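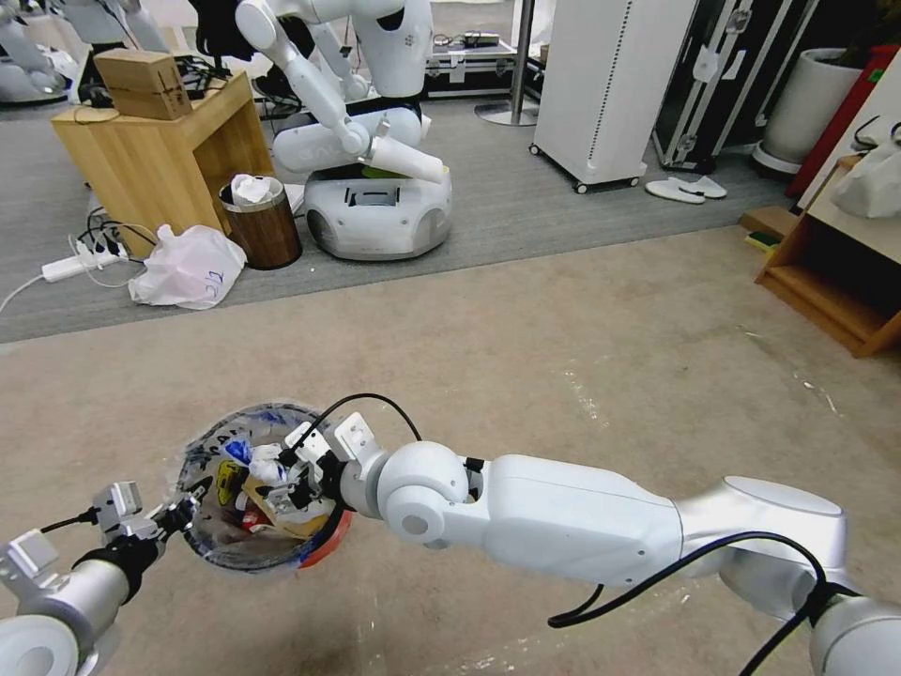 Item 3, waste bin, Room 614. Bin in foreground full of mixed packaging and tissue.

Clesisley Building, sixth floor
Housekeeping and fire safety walk-through, January
Checked by: Mateja Petek
Copy to: Ilango Rodrigues

1. Exit route clear, door opens fully
OK. Opened it myself. The last sheet said OK too, and the door was sticking in 607 at the time.

2. Floor, hard surface
OK with comment. Pale scuffs and streaks. I'm told these are "cleaned weekly." Maybe — they look settled in to me.

3. Waste bin
NOT OK. Small round bin, clear liner folded over the rim. Liner is fine. The bin is too small for what goes in it: wrappers, tissues, packets, all mixed. Sorting was supposed to have started. Ask Todor Stan what "started" means.

4. Edge between hard floor and gray carpet
OK on the day. Check for lifting again next round.

5. Cords and cables
Not checked this round. Do not carry over the old tick.

6. Extinguisher tag in date
OK. Tag read, not just looked at.

7. Cleaning log signed
Partly. Same pen and same slant for 68 entries. Cristian Escobar says he fills it in daily. I'd like to see it half filled in sometime.

Actions
Larger bin with separate paper bin — Vidmar order, Escobar
Log to be kept by the door — Stan
Recheck items 3, 5 and 7 — Petek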